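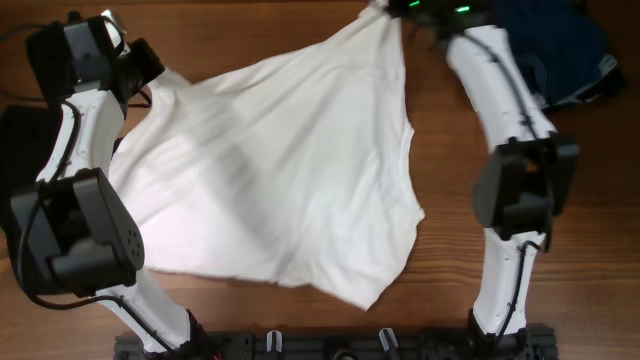

White T-shirt on the table, partly lifted at one corner

Folding T-shirts so they all come out the same width?
Posted by Figueroa

I sell at a small market in June and need to fold 100 plain white T-shirts, short sleeve. Mine come out crooked and the creases run on a diagonal across the front. I work on a wooden table. Is there a method that doesn't need a folding board?

pravari_shirts
Lay it face down and pull the shoulders and hem flat before you fold anything. Diagonal creases usually mean one shoulder is higher than the other. Fold each side in to the middle of the shoulder, sleeve back over itself, then bring the hem up in 2 folds. Cut a piece of cardboard to the width you want and fold around it, then slide it out. I did 175 that way for an order and they stacked fine.

Drirkholm
Just roll them.

zinunum
Rolling is no good for a market table, people can't see the size. Cardboard works. Smooth each shirt with your forearm first, and restack after every 4 or the pile leans.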